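Ticket 1311 – Drisby Griff-Kit, Testphase
Status: offen / wartet auf Hersteller
Gemeldet von: Mariama Ofori
Bearbeitet: Leopoldo Cortés
Produkt: Drisby (Greifer + Software Kistengriff), Anbieter Skavska

Problem: Greifer fährt über dem Teil an, bleibt stehen, Meldung "Zielpose nicht erreichbar". Nicht immer. Vor allem bei Teilen nah an der Wand. Nach Quittieren läuft er weiter, nimmt aber dann ein anderes Teil.

14/08/2026, Ofori:
Neustart Steuerung, keine Änderung. Kiste neu eingemessen, keine Änderung. Log hängt an, Fehler steht ab Zeile 1.470.

Cortés:
Danke. Welche Softwareversion? Und ist der Kabelsatz der vom Kit oder eigener?

Ofori:
Version 3, frisch vom Skavska-Portal. Kabelsatz vom Kit, nach Anleitung verlegt. Die Anleitung sagt zur Schleife am Handgelenk übrigens genau nichts, bitte weitergeben.

Cortés:
Ok. Verdacht: Achsgrenze am Handgelenk ist im Kit-Profil zu eng gesetzt, dann findet der Planer an der Wand keine Lösung. Bitte mal Profil 2 laden und Wandabstand auf Standart lassen. Tempo runter. Dann gleiche Teile nochmal, Kiste nicht umräumen.

Ofori:
Profil 2 läuft besser, Meldung kommt aber noch. Gelbes Teil direkt unterm Greifer, blauer Stern rechts davon, Becher auf der anderen Seite. Stand am Arm:
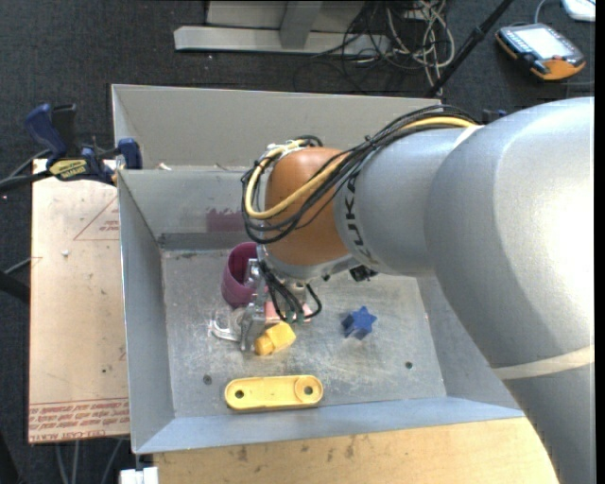 Was mich mehr stört: das Kit überspringt ein Teil nach dem Quittieren einfach. Steht nirgends im Protokoll. Für die Kaufentscheidung bei uns ist das ein Punkt, so würd ich es nicht abnehmen.

Cortés:
Verstanden, geht als eigener Punkt an Skavska (Villalobos). Zum Rest brauch ich noch die Profildatei und den Wert für die Kabelreserve. Nichts am Greifer umbauen bis Rückmeldung.

Ofori:
Datei ist hochgeladne. Kabelreserve trag ich nach.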